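Can it do my patio yet?
Posted October 2026
Filed under: Machines, Grumbling

My brother-in-law sent me another robot video last week. He sends them the way other people send pictures of their dogs. This one had a machine folding a towel, and the message under it said "you're out of a job." I laid pavers for a living until my knees gave out, and I have never been paid to fold a towel, but I took his point.

I've been hearing that my job is over for a long time. First it was the bricklaying arm on a truck. Then it was the thing that ties rebar. Every August there's a trade day out at the Kaijage yard, and every August somebody has a screen set up with a machine on it doing a job I used to do, slowly, indoors. I go for the free lunch and I end up watching the screen anyway.

So I'm going to try to be fair. I spent a couple of evenings reading, and I called Wycliffe Mbwambo, who ran crews with me and now does estimating for Kirko. I wanted to know if anybody he deals with is getting a price from a machine. He said no. He said two companies had been by, Skoltell and Pinix, and both talked very well about picking and placing and got vague when he asked about the base.

The base is my whole complaint. Putting a brick down next to another brick is the part people see, so it's the part people want to automate. On a decent-sized patio it might be a quarter of the hours. The rest is digging out, hauling, gravel, compacting, sand, screeding, checking your fall so the water doesn't run to the house, and then cutting around whatever the homeowner forgot to mention. The last patio I did from start to finish took 1115 bricks, and 173 of them had to be cut. I know because I wrote it on the wall of the garage while I was mad about it.

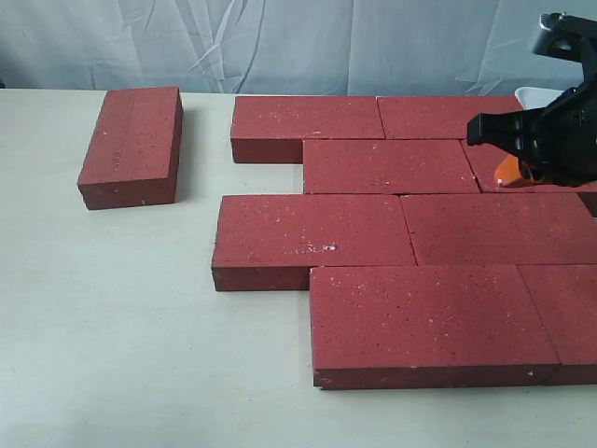 Running bond, laid flat, with one brick still to the side.

I don't have much quarrel with that as a pattern. The rows are offset the way they should be, and running bond is where I'd start anyone, person or machine. It forgives you a little. Herringbone doesn't, and I'd love to see a gripper deal with the edge pieces on a herringbone path that curves.

But look at what's under those bricks. It's a tabletop, smooth and pale as a kitchen counter. I could teach my neighbor's kid to lay running bond on a table in an afternoon. Put him on sand and he'd step in it, drag a brick across it, set one corner low and not notice until he was 3 rows past it. Then you pull them all up. That's the trade, the pulling up. I'd pay real money to watch a machine decide that its own work was bad.

Then there are the bricks. Any pallet I ever opened had some that were a hair long or a little bowed. You learn to shuffle them, you take from several pallets so the color doesn't go in stripes, you turn the chipped edge down. Your hands do this while you're talking about something else. Maybe a machine can be taught it. I haven't seen it done outside in the wind.

Idrisa Mabula, who reads this blog and argues with most of it, wrote to me after my last post on this subject. He says I keep comparing the machine with me at forty when I should compare it with the crew you can get today, which is often two guys and one of them leaves at lunch. That's a good argument and I haven't got a great answer to it. If a robot would carry brick from the driveway to the back yard and set them down within reach, I'd have bought one years ago. My knees would have signed the check. Strangely that's the job I see the least of in the videos — plain hauling, through a gate, over a hose, past a dog.

Wycliffe gives it nine years before something useful turns up on a residential job. I think he's being kind. I told him I'd bet lunch on it, and he pointed out that the lunch at Kaijage is free.

Meanwhile the walk by my side door has sunk near the downspout and needs to come up. I've been putting it off since spring. If one of those companies wants to send a machine over, the gate is unlocked and there's a shovel on the porch.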